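Woodworking Talk > Finishing > Finish for a butcher block table top, oil or film?

Started by millrace_dan, 30/10/2026

millrace_dan
I need to decide on a finish for a butcher block top and have read enough old threads here to be more confused than when I started. The top is made of glued strips, light wood, sold unfinished. I bought it from Pinto, the lumber place out past Clondon. It has been sanded to 100 and has one thin coat of mineral oil on the underside only, so the show side is still open to anything.

It will be used as a table and not as a cutting surface. It will get plates, coffee cups, paper, some tools, and elbows. No food prep and no knives. I would like it to stay pale if possible. The last table I finished went orange with oil-based poly in two years and I never liked it after that.

Choices so far:
Mineral oil and wax
Hardwax oil (the store carries Siltum)
Water-based poly

Any of these a mistake?

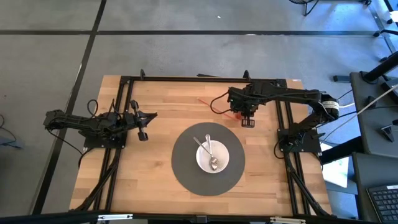
The look I want to keep. Light wood with a bit of variation between strips.

graingoblin
Mineral oil on a table is a mistake. It never cures. It's fine on a cutting board you re-oil every month, but on a table it will come up on your sleeves and on any paper you leave lying there. Take it off the list.

Of the other two I would go with water-based poly. Three coats, sand lightly between, done in a weekend.

Tess_in_the_shop
Agree on the mineral oil, disagree on the poly. Film finishes look good until the first deep scratch, and then you are sanding the whole top because a spot repair always shows. With hardwax oil you scuff the bad area, wipe on a little more, and it blends. I have a Siltum top in my kitchen that has been repaired in one corner twice and I can't find the place now.

It does add some color. Less than oil-based poly, more than water-based.

graingoblin
You can spot repair water-based if you keep the sheen low. Satin over satin is hard to see. Gloss, no.

And hardwax needs upkeep. People leave that part out. If he doesn't want to think about the table again, oil is the wrong choice.

Tess_in_the_shop
Once a year for a table. Less if it isn't near a sink. It takes me half an hour with a rag.

oldplane458
What wood is it? You said light, but maple, birch, beech and rubberwood all get sold as butcher block and they don't take finish the same way. Rubberwood especially can look dull under water-based. Maple will be fine with either one.

Also, sanded to 100 is not finished sanding. You need to go further before anything goes on it.

millrace_dan
The tag only said hardwood. The man at the counter thought birch but wasn't sure. It's a little closer in the grain than the birch plywood I have here, if that helps.

How far should I sand? I had planned on 1000 because I have the discs.

oldplane458
Do not go to 1000. You will burnish the surface and nothing will soak in. For hardwax oil stop at 150, or whatever the can says. For water-based poly, 180 to 200. Save the 1000 for rubbing out the last coat if you want it slick.

benchdog_marie
Whichever one you pick, finish both sides. The underside of mine was left bare and the top cupped the first winter when the heat came on. I had to wait until July for it to come back flat, and then I sealed it properly.

Your mineral oil underneath may be a problem, by the way. Poly won't stick well over it. Wipe it down with mineral spirits a few times and let it sit before you coat that side.

graingoblin
Second this. Also check how it's fastened. If it is screwed tight through plain round holes it can't move across the width, and it will crack along a glue line. Slotted holes or figure-eight clips.

millrace_dan
I didn't know that about the oil. It was only one coat but I'll wipe it down. The mounting holes are plain round ones, so I'll lengthen those going across the strips.

On color: I put a sample of each on offcuts last night. Two coats of Siltum natural on one and two of Wimar water-based satin on the other. The Wimar one is nearly the same as bare wood, maybe a bit colder. The Siltum one is darker, like bare wood when it's wet. Seen on its own it looks good. Next to the bare piece it's a bigger change than I expected.

My other worry is heat and rings. I've been using a mat under plates as a habit and don't mind keeping that up, but other people in the house will put a mug down anywhere.
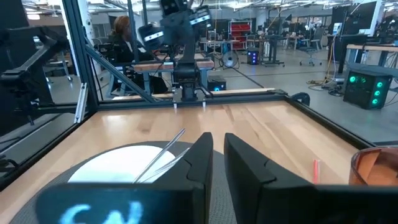
So heat matters more to me than scratches, now that I think about it. The scratches I can live with. White rings on a pale top don't show as much as on walnut, but they do show when the light comes in low, and on my old table they were the first thing I saw every morning. Has anyone tested either product with a hot mug and left it there?

Tess_in_the_shop
I've left a mug on cured Siltum overnight with no ring. Cured is the important word. It was dry to the touch the next day and I put a pot of tea on it in the first week. That left a mark. It wiped out with a bit more oil, but give it the full two or three weeks before you use it normally.

oldplane458
Water-based poly is softer with heat than people think. A mug is okay. A pan or a casserole straight out of the oven is not. Neither one is okay with that, to be fair. Use a trivet.

Nazareno Caputo
I finish table tops for a living, mostly for cafes, so here is what I do. For the public I use a two-part water-based finish. It stays pale and it stands up to hot cups and cleaning spray. It is stronger than the single-part Wimar in your test, but it costs more, it has a short pot life, and you need a respirator and a door open. For one table at home I would not bother.

At home I have hardwax oil. There is a white-tinted version of most of them which cancels the yellow. Siltum makes one. Put it on very thin. Most bad results I get called in to fix come from too much product — it should be wiped back until the surface feels almost dry under your hand. If you leave it wet it goes sticky and shiny in patches and you have to sand it off.

Spread the used rags flat outside to dry, or put them in a metal can of water with a lid. Oil rags in a pile can catch fire on their own.

graingoblin
Good advice on the rags. I will still say that for somebody who wants pale and low upkeep, water-based satin is the direct answer to the question. We are talking him into a hobby.

Tess_in_the_shop
Half an hour a year is not a hobby.

benchdog_marie
Has anyone used the white-tinted one on birch? I heard it can look chalky in the open grain.

Nazareno Caputo
On oak or ash, yes, it sits in the pores. On birch or maple the pores are small and you don't see it. Do one coat of white and then one of natural if you are worried. Always try it on an offcut first, sanded the same as the top.

millrace_dan
I have enough offcut left for one more sample, so I'll get a small can of the white Siltum and try it one coat white and one natural. If that comes out close to the bare piece I'll use it. If not, it will be the Wimar satin, with four coats on the top and two underneath.

One more question. The edges are square and quite sharp right now. Do I need to round them for the finish to hold, or is that only for looks?

oldplane458
Round them a little either way. Finish pulls thin on a sharp corner and wears through there first. A few passes with a block and 150 paper is enough. You don't need the router.

benchdog_marie
And do the bottom corners too. Mine left splinters in the mover's gloves.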